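Comunidad de ayuda > Locales y espacios compartidos > Normas de uso

Fianza e inventario en una sala cedida por horas

Poswood

Buenos días:

Nuestra entidad dispone de una sala de 47 metros cuadrados que cede por horas a terceros para talleres, reuniones y actividades infantiles. Hasta ahora la cesión se formalizaba mediante un correo electrónico en el que constaban el horario y el importe. Desde mayo se han producido dos discrepancias sobre el estado en que se devolvió el espacio, y la junta ha solicitado que se redacte un documento de condiciones.

Agradeceríamos orientación sobre los siguientes extremos: si procede exigir fianza a quien reserva una sola tarde, quién debe firmar el inventario y en qué plazo puede reclamarse un desperfecto. La sala cuenta con una mesa grande de superficie blanca y lisa, paneles de color gris claro, sillas apilables y un armario con llave. El seguro vigente tiene una franquicia de 1.000 euros, por lo que los daños menores quedan siempre a nuestro cargo.

Quedamos a la espera de sus indicaciones y les saludamos atentamente. 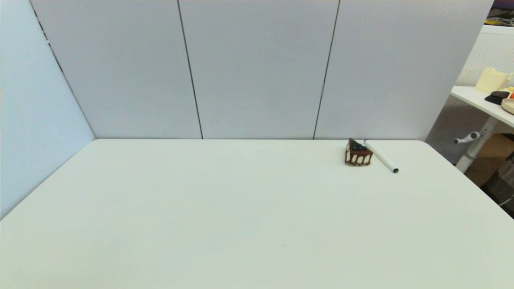 Peltent

Estimados señores:

En Peltent gestionamos cesiones similares y aplicamos un documento de dos páginas que ha resultado suficiente en la práctica. Les trasladamos su estructura, con la advertencia de que debe revisarla su asesoría antes de utilizarla, dado que la normativa aplicable varía según el tipo de entidad y el carácter público o privado del local.

1. Identificación de las partes. Debe figurar la persona que responde del uso de la sala, con documento de identidad y teléfono. Si reserva una asociación, conviene que firme quien tenga facultades para obligarla.

2. Objeto y horario. Se indicará la actividad prevista y la hora de entrada y de salida. Nosotros reservamos 15 minutos entre una cesión y la siguiente, que no se facturan a ninguno de los usuarios.

3. Inventario. Se firma por duplicado a la entrada y se repasa a la salida. Cada elemento se describe con su estado: mesas, paneles, sillas, persianas, enchufes. Las expresiones genéricas como «en buen estado» sirven de poco cuando surge una reclamación. Es útil acompañar el inventario de fotografías. 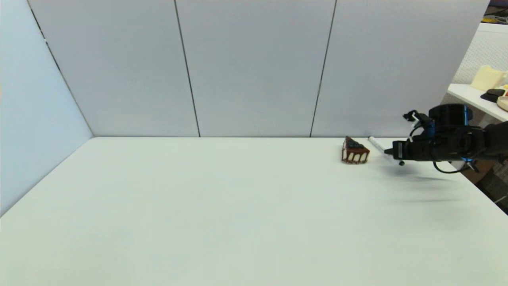
4. Fianza. Para cesiones de una tarde solicitamos 30 euros, que se devuelven por el mismo medio de pago. En las cesiones periódicas se constituye una sola vez, al comienzo. El documento debe enumerar los conceptos por los que puede retenerse total o parcialmente.

5. Reclamaciones. El usuario puede hacer constar defectos previos antes de iniciar la actividad. La entidad, por su parte, comunica por escrito los desperfectos que aprecie antes de la siguiente cesión. Transcurrido ese momento resulta muy difícil atribuirlos a un grupo concreto.

6. Objetos olvidados. Plazo de custodia, lugar de recogida y destino final de lo no reclamado.

En cuanto a la franquicia, les recomendamos que consulten a su correduría si cabe exigir a los usuarios habituales un seguro de responsabilidad civil propio.

Chantharasri

Conforme con lo anterior salvo en la fianza. En nuestro centro la suprimimos, pues su devolución generaba más trabajo administrativo que los propios daños. Se sustituyó por una cláusula de reparación a cargo del usuario.

Respecto al punto 6, añadan una relación del material menor que permanece en la sala. Suele quedar fuera del inventario y luego no consta a quién corresponde reponerlo.

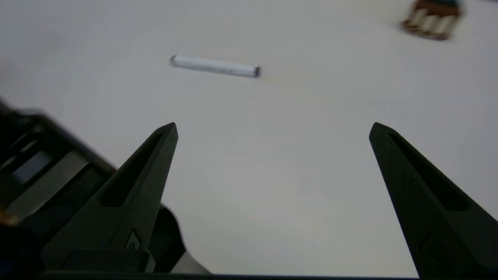 Objeto cilíndrico blanco, probablemente un rotulador o bolígrafo, sobre la mesa.

Poswood

Agradecemos ambas respuestas. Se someterá a la junta el esquema de Peltent, con la fianza como cláusula opcional. Queda pendiente la consulta sobre el seguro.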